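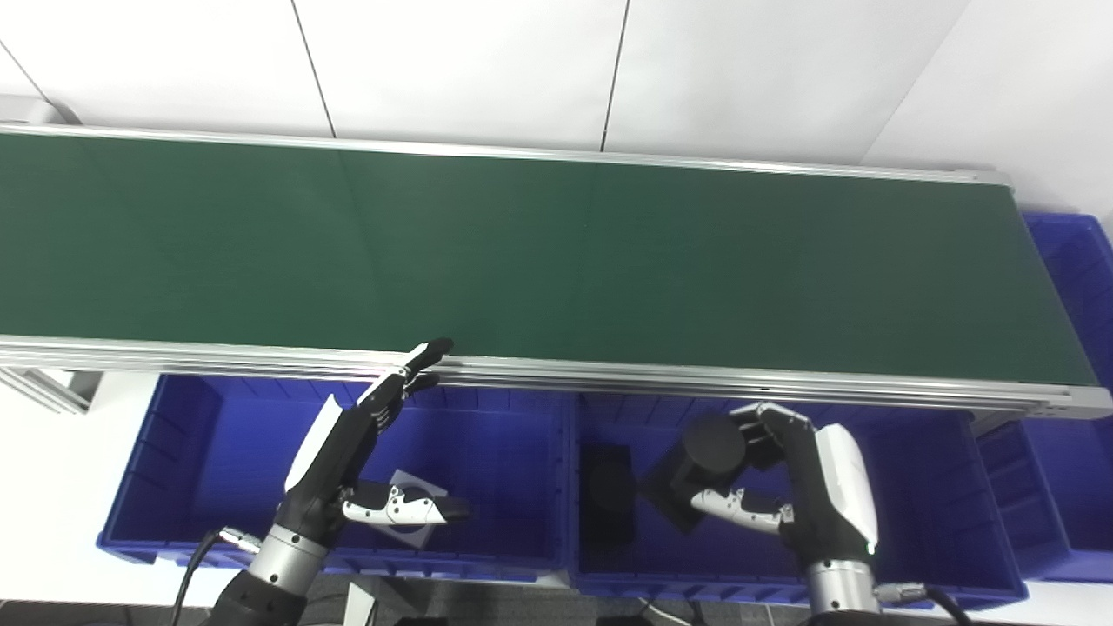 Figure 1. Sorting station at Trolthorpe, with the belt clear and the blue receiving bins set along its near side.

3.2 Layout of the sorting station

The study compared ways of arranging a small sorting station in which single items arrive on a belt and are placed in open bins. The station was built in the Girlow room at Trolthorpe, following the general plan set out by Ekkachai Siriwan for the earlier Uvar trials. That plan called for a straight belt at a fixed height, a plain background, and bins kept below the level of the belt so that their rims would not stand in the way of items being lifted across.

The belt has a dark green matte surface and runs between two silver aluminum side rails. The near rail is a layered profile with open grooves, and the supporting parts of the structure are slotted in a similar way. Brackets can therefore be moved along the structure without drilling, a feature that was used repeatedly in March while the working height was being settled. The wall behind the belt is made of large white panels. Its finish was kept plain across all conditions, as were the room lights.

Three blue plastic bins with ribbed walls stand below and in front of the belt (Figure 1). The ribs proved to be of some practical interest. Thin, flat items dropped close to a side wall tended to catch on the ribs and come to rest at an angle, while the same items released over the middle of the bin usually settled flat on the bottom. Tall items behaved differently — they were more stable near a wall, where a slight lean did not lead to a fall. Placement instructions were revised on this basis, and the revised wording was used for all 275 placements reported in Section 4.

3.3 Items and presentation

The item set was assembled from stock held by the Limsakul store and was divided into flat, compact, and upright groups. Items in the upright group were chosen for an uneven outline, so that the choice of where to take hold of them would matter. Each item was presented alone, with clear belt on either side of it.

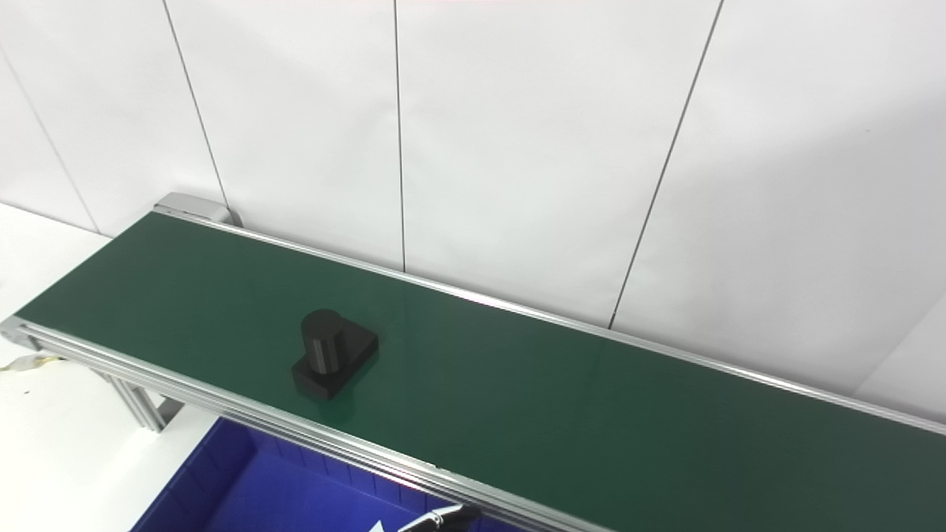
Figure 2. Item from the upright group on the belt: a black rectangular base with a cylinder rising from it.

The item in Figure 2 shows the difficulty that this group presents. The cylinder offers an obvious place to grip, but the base extends to one side of it, and an item held by the cylinder alone may turn as it is lifted. Dark items of this kind also cast a soft shadow on the green surface, which can make the edge of the base harder to judge from above. Lighter items, such as the white and grey square piece in the left bin in Figure 1, did not raise this concern.

Item positions on the belt were varied between placements. Of the 30 positions first marked out, 19 were kept; the remainder lay too close to an end of the belt to allow a comfortable reach to every bin. Bin positions were checked against the layout plan before each block and corrected where they had shifted. No change was made to the belt or its supports after 18 September 2021, when the final layout was recorded.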